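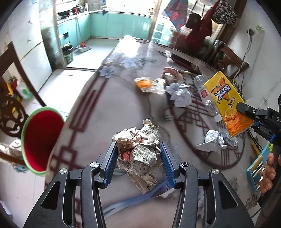
Crumpled newsprint held in a hand-held gripper during a table-clearing session in a home.

Trolico has published a revised code of practice for recording household chores with hand-held grippers, setting limits on what crews may film in private homes and how long the recordings can be kept.

The 4-part code, posted April 5, 2025, covers consent, preparation of the room, handling of waste and storage of recordings. It replaces a shorter set of guidelines that the Brirkivham company had used for its own crews. Two contractors, Nisbet and Jadmont, have agreed to follow the new version.

Under the consent section, every adult living in a home must sign before work starts, and any of them may withdraw later. Crews have to delete the affected recordings within a month of a withdrawal. Mail, medicine labels and family photographs are to be put away or covered before the first take.

The waste section is the longest. Clearing a table after a meal or a snack is one of the most requested tasks, and the earlier guidelines said little about it. Crews may now work with paper, food wrappers, cartons, cans and plastic bottles. Broken glass, blades, batteries and used medical items are banned. Gripper fingers must be wiped down between homes, and any set used on food waste may not be used on dishes the same day.

"Most of this was already being done by the better crews," said Jarmo Vainio, who led the revision at Trolico. "We wanted it written down so that a new operator gets the same instructions everywhere."

Vainio said the company reviewed 3,439 recordings while drafting the text. Nearly 600 were set aside over privacy concerns, most often a readable address or a face in the background.

Recordings that pass review may be kept for three years. Printed matter handled during a task can stay in the recording if it is a newspaper, magazine or packaging, but letters and bills cannot.

Nisbet said it would retrain its operators before taking new bookings. Jadmont plans to apply the code to work already scheduled. Trolico will accept comments on the text until October.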